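Bitum bench notes: operating rules for the wrist camera sets

README, last edited July 11, 2020 by Pallavi Ahuja

Bitum holds 1,506 short recordings from a tabletop arm with a two-finger gripper. The rules in this file apply to anyone who records new ones or edits the old ones. Maribel Ospina wrote the first version in May, and Segundo Londoño keeps the label list.

Before recording, check that both fingertips are in view and that the inner notches are clean. Clear the tabletop between tasks. People may stay at their desks, but must keep out of reach of the arm while it moves.

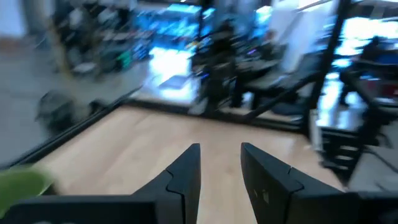 3 min read

Blur in the background is allowed during fast moves. Keep those frames if the fingers are still sharp enough to label, and tag them "motion". Do not sharpen them afterward. Screens and glare on the floor are fine too. A person who shows up only as a dark shape is tagged "person, far". If a face can be made out, the recording goes to Rocío Muñoz before it is shared.

Naming: task, operator initials, run number. Leave out spaces.

Splits: 1,000 recordings are for training. The rest are held back for Ulis and should not be opened while tuning.

Known problems: the older runs use two spellings of "regrasp". Search for both until the label list is fixed.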